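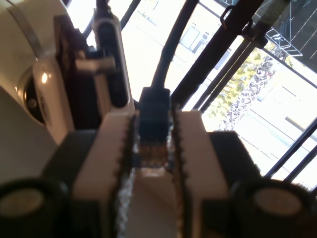 A reader signing as Flutham writes that no rulebook should need 11 pages on holding an Ethernet plug. Having lived with the Troreck Gripper Practice Guide since August, I have some sympathy, and three bent latches.

The guide is dull and mostly right. Grip the plug body, keep the teeth off the cable, log every change of force. Rule 6 wants the fingers inspected every 300 cycles – fine, I do it with my coffee. The chapter on emergency stops is the best I've read, and short.

The index is a disgrace. "Cable" sends you to "Connector," which sends you back. Buy the print copy anyway; the download locks after one machine.

Reviewed January 30, 2024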